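Home Our Story Classes Rentals Visit Contact

About Clulis

Clulis is a school for upholstery and furniture repair. We teach adults how to strip, rebuild and cover chairs, benches, footstools and small sofas, and we have been doing it on Ornby Street since the shop downstairs stopped selling carpet. Classes run in the evenings and on Saturday. Most of our students have never used a webbing stretcher before they come to us, and a fair number have never sewn a seam.

The school grew out of a repair business. For years we took in dining chairs and did the work ourselves, and customers kept asking if they could stay and watch. Watching turned into helping, and helping turned into a beginner class with one long table and a shared box of tack hammers. The repair business is now the smaller half of what we do. We still take outside work, mostly drop-in seats and window cushions, and the waiting time is posted by the front door.

What we teach

The beginner course is 16 weeks long. You bring one drop-in seat and one small stuffed piece, and you finish both. The first weeks are spent taking things apart, and students are sometimes impatient with this. We ask you to pull every tack and staple by hand, save the old cover in one piece, and mark it front, back and sides before you put it away. It becomes your pattern later on.

After that we go through webbing, burlap, stuffing, stitched edges, muslin and top cover, in that order. We teach traditional stuffing first and foam second. Foam is quicker, and many of our students will use nothing else once they leave, but the hand work teaches you where a seat needs to be firm.

The intermediate course covers springs, buttoning and piping. You need to have finished the beginner course or show us a piece you have done elsewhere. It does not have to be perfect - we want to see the underside as much as the top.

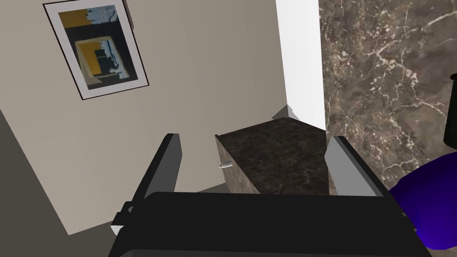

Corner view, computer rendering

We also run short workshops through the year. Slipcovers, leather repair and caning come around most often. These last a day, and materials are included in the price. The regular courses do not include materials, though we sell webbing, tacks, twine and muslin at the counter by the yard or by the pound. Fabric you choose yourself. Please talk to us before you buy it. Stripes and large repeats take far more yardage than people expect, and some curtain fabrics will not hold up on a seat.

How classes work

Each class has no more than 8 students to 2 instructors. You keep the same bench for the whole course, with a shelf underneath for your piece. Large pieces can be stored in the back hall if you tell us ahead of time. We cannot store anything after the course ends.

Tools are provided. You are welcome to bring your own, and by the end most people have bought a pair of shears and a curved needle set they like. Wear closed shoes. Old stuffing is dusty, so we keep masks by the stripping bench and the extractor stays on while anyone is working there.

Missed classes can be made up on Saturday, when the benches are open to all current students from 9 in the morning. There is an instructor present but no lesson. Some students come every week and some never do.

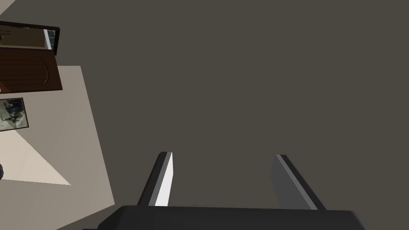 Clulis

Where our materials come from

We buy burlap and webbing from Vunder, a mill supplier that has been with us since the repair days. Horsehair is harder. New hair is expensive, so we wash and tease out what comes from old seats and sell it back to students at cost. If you are throwing out a horsehair mattress or an old sofa, call us first. We will usually come and get it.

Frames that are past saving are taken apart for blocks, dowels and practice rails. Beginners learn to tack on these before they touch their own piece.

The Grewal Fund

Three places in each beginner course are paid for by the Grewal Fund. The fund was set up with money left to the school by a longtime customer, and it pays the full course fee along with $88 toward materials. Anyone who lives in the county can apply. The form is one page. We read applications in September for the winter course and do not ask for references.

What our students do next

Most go home and do the rest of the dining set. A few have opened shops of their own, and we send outside work to them when our own list gets too long. Over 457 people have finished the beginner course so far, and their names are written on the wall of the stairwell in whatever pen was handy.

We do not give a certificate. We have been asked about it many times. If you need proof of hours for an employer or a trade program, the office will write you a letter.

Visiting

The front door is on Ornby Street, next to the key shop. Ring the lower bell. There is a freight elevator at the back for chairs and for anyone who would rather not use the stairs - ask at the counter and we will bring it down. Street parking is free after 6.

You can look around during any open bench session without an appointment. If you want advice on a piece, bring it with you or bring photos of it from the front, the side and underneath.

Comments

mossback
Do you take on rocking chairs in the beginner class? Mine has a stuffed back as well as the seat.

Clulis
Usually as your second piece, if the back is flat. Bring a photo by and we'll take a look.

dining_set_of_six
Finished the winter course, four chairs down and two to go. The edge stitching took me three tries. Is the teased hair sold by the pound or by the bag?

Clulis
By the pound.

Pat in the valley
Called about an old sofa and they picked it up that same week. Thank you.

tackpuller
Any chance of a caning workshop before the holidays? The last one filled up before I saw it.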